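Notes from the Record Shelf

Two rappers, one chorus and a very long sulk

Those of you who came to the Cloltow listening evenings last winter will remember that we never got as far as the Drevton and Nigam story, mostly because Ihor Romaniuk brought so many twelve-inches that we were still on side two of the first one when the hall lights went off. So I promised I'd write it up for the newsletter, and I've finally sat down with a pot of tea and done it.

For anyone new to all this, Drevton and Nigam were the two best-known names in the small rap scene that grew up in Trelalthorpe. They were friends first. They shared a rehearsal room over a carpet shop, they shared a microphone (a poor one, by all accounts) and for a while they even shared a winter coat, which you can spot on both of their early sleeves if you look at the collar. Their first tape together ran to 700 copies, and Mamta Jaiswal, who was selling them from a table at the Saturday market, tells me they were gone in 17 days. She kept one back for herself and she won't lend it out, so please don't ask her!

The trouble began with the chorus of the third track. Drevton always said he'd hummed it on the bus home, and Nigam always said he'd had it in a notebook since school. When a proper label came asking, both of them put it forward as their own lead single, and the label, being a label, took whichever paperwork came back first. That was Drevton's. Nigam heard the song on the radio while he was having his hair cut and, so the story goes, walked out with half of it done.

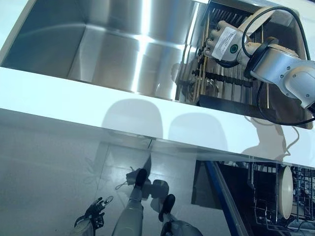
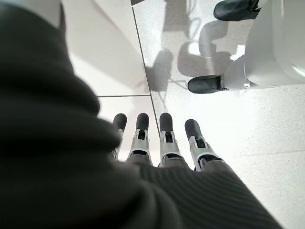

Robotic fingers in both, with a dark knitted covering in the second.

What followed was nearly all done on record, I'm glad to say. Nigam answered with a song 38 lines long in which he never once used Drevton's name, though he did mention the coat. Drevton's reply was shorter and, to my ears, a good deal meaner, and I've always thought he regretted the second verse. Emrys Ellis disagrees with me and thinks the second verse is the best thing he ever wrote. We have been having this argument across the same table for years and I expect we'll go on having it.

They didn't speak for a long time after that. Aino Savolainen, who played keyboards for each of them at different points, used to carry messages back and forth about who owned which drum machine, and she says they were perfectly polite about it as long as they weren't in the same building.

If you'd like to hear the lot in order, Khrystyna Bilyk is putting on an evening in September with both versions of the chorus played back to back. There are 20 seats and she'd like names beforehand, please. Bring a cushion, as the chairs are no softer than they were last year.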